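# Olo Two-Section Sheet-Metal Bin

Bench bin, gray, open top. Sold by Skitadico singly or in pairs. Listed under Parts Storage, though half the people who buy it seem to want it for toy blocks, offcuts and whatever else ends up on a table.

**Price:** $74 each, $136 for 2

We stock a lot of bins, and most of the copy that comes with them is nonsense. The sheet Olo sends out calls this one "a complete sorting system." It's a metal box with a wall in it. The wall is useful and the box is well made, so we carry it, but please read the rest before you order.

## What you get

One bin, folded from sheet metal, with a fixed divider running across it. The divider slopes. Behind it is a narrow section and in front of it is a larger one, and the larger one is where nearly everything will go. The rim along the near side slants outward, so your hand (or a scoop) slides in without catching on an upright edge.

No lid. No handles. No label holder, whatever the older Olo catalog says. We've asked them twice to correct that page.

## The divider

Olo makes a big point of the slope. The claim is that pieces "self-center" on the floor of the front section. We tipped in wooden blocks, plastic blocks, short dowels and a bag of door hardware, and we don't buy it. Long pieces come to rest wherever they like, some flat on the floor, some up against the foot of the slope, some crossed over each other. Round things do roll down off it, and we'll give them that much.

Where the slope earns its keep is at the back of the bin. With a straight wall you end up digging at the last few pieces with your fingertips. With this one you can get under them.
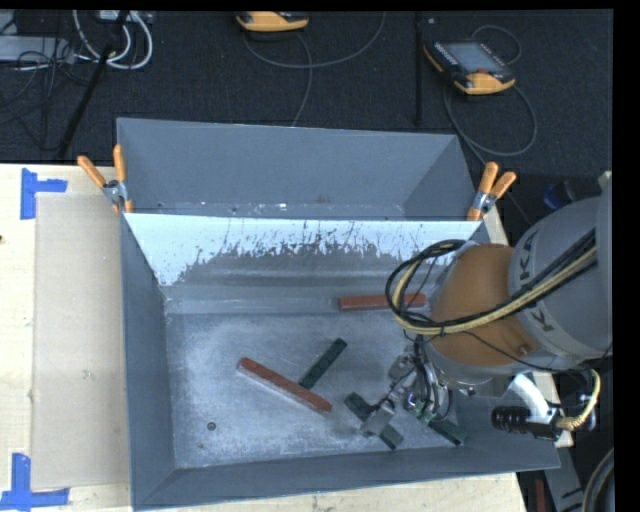

The rear section is harder to love. It's too narrow for a big hand to work in comfortably, and anything long has to go in lengthwise. We'd use it for the few pieces you want kept apart from the main pile, or leave it alone. If you were hoping for two equal halves, buy the Ledesma twin tray instead. It costs less and the split is down the middle, although the walls are thinner and you can flex them with a thumb.

## Finish and wear

It will scratch. The gray looks smart when it comes out of the carton and it won't look that way by the end of the first month if you're throwing hard pieces into it. The floor of the front section goes first, then the face of the divider, since both take the hits. Cloudy patches, fine lines, dull spots. Our counter sample looks its age and still works exactly as it did.

Olo's word for the finish is "scuff-resistant." We left that off our listing.

Don't use steel wool or scouring powder on it. A damp cloth and dish soap are enough, and dry it afterward, especially down in the corners and along the bottom of the rear section, where grit collects and a cloth won't quite reach. An old paintbrush gets it out.

## On the table

Bare metal on a wooden top will mark the wood if you drag it. There are no feet on the bin and none in the carton. Put a sheet of felt or thin cork underneath, or lift it when you want to move it. The Preninon cork liner fits under it with a little to spare, and so does a cheap placemat.

It's loud. Blocks dropped from any height make a racket, and if you share the room with somebody you'll hear about it. A rubber mat on the floor of the front section helps a great deal, at the cost of some depth, and small pieces will work their way under the edges.

## Who should skip it

Anyone sorting by color or size into more than two groups. Anyone who needs to stack bins, because the slanted rim won't take another one on top. And we wouldn't give it to very young kids without checking the edges first. Ours were folded cleanly, but it's still sheet metal and it doesn't give when somebody falls against it.

## Ordering notes

- Item 67 in the Skitadico storage list
- Gray only (Olo mentions a blue; we have never been sent one)
- Divider can't be moved or taken out
- Ships assembled, so the carton is bigger than you may expect
- Returns accepted unused; scratched bins come back at the buyer's cost
- Next delivery due in May

Liner and mat sold separately. The pair price applies only when both bins go to the same address.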